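Search this guide
Search
Contents Print

Part 4: Running the bottle-sorting demo on an open day

I've run this demo at two open days now, one at Sastetcombe and one at the Skirkov hall in April, and most of what follows I learned by doing it the wrong way first. If you haven't done Parts 1 to 3 yet (mounting, power, homing), go back and do those. I'm assuming both arms are bolted to the front rail and answering when you talk to them.

Before the doors open

1. Turn up early. I like a good hour and a half, and Rasmus Hunt thinks I'm cutting it fine.

2. Wipe the tabletop with a barely damp cloth and let it dry. Old soft drink gets sticky and the bottles stop rolling the way the arms expect.

3. Put a fresh bag in the bin and fold the edges well over the rim. Set the bin in the back right corner, hard up against the wall. If you put it anywhere else, you'll have to redo the drop point (Part 3, step 9).

4. Run your hand along each cable from base to wrist. You want enough slack for a full reach, with nothing snagged on a joint.

CAUTION: Arms off at the switch before you put your hands in. Every time, even if you're only grabbing a cap.

5. Check the light on each board under the front rail. If either one is dark, reseat the plug and wait a few seconds before you go hunting for anything worse.

Setting out the rubbish

6. Scatter the bottles by hand around the middle of the table. Don't line them up! A neat row looks staged and people pick it straight away.

7. Mix your sizes. Big bottles on their sides are the easy wins, so have a couple of those, then add something small for the crowd to worry about.

8. Leave a few caps off. Picking up a loose cap gets a bigger cheer than any bottle, I have no idea why, but it happened at both places.
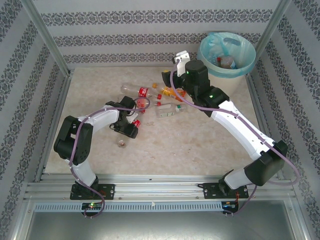
9. Keep everything a hand's width in from the walls. The grippers can get closer than that, but you'll spend your day nudging things back out, and each nudge means switching off and homing again.

NOTE: Rinse the bottles the night before. I skipped this at Sastetcombe and we had wasps by lunch.

Running it

10. Start the Itora control program and load the sorting routine. Set the speed to 134 on the slider. It goes a fair bit higher, and kids will ask you to crank it, but at 134 people can follow what each arm is up to.

11. Press Start and stand to one side — I used to stand right in front and block everyone's view for the first few minutes.

12. Talk while it runs. I tell people which arm I reckon will go next, and when I'm wrong they love it.

13. If an arm misses a grab, leave it alone and let it have another go. If it misses the same bottle again, press Pause, switch off, move the bottle, switch on, home, Resume. Yes, the whole lot, in that order.

14. If both arms head for the bin together, one should hold back. If neither does, hit Stop. Bogumił Borkowska sorted this out for me by widening the clearance setting to 2, and I've left it there ever since.

NOTE: The pick counter doesn't reset between sessions. Mine said 2,921 when I packed up at Skirkov, and a bloke wanted to know if I'd done all those that afternoon. (No.) Ginting suggest in their kit notes that you look over the gripper pads at 4,000, so write the number down before you leave.

Packing up

15. Park both arms using the Park button, then switch off at the wall.

16. Tie off the bag and put the bottles in the recycling, or keep the good ones for next time. I've got a whole tub of them in the garage.

17. Cover the arms before the enclosure goes in the ute.

Last updated 30 Oct 2024

2 comments
Share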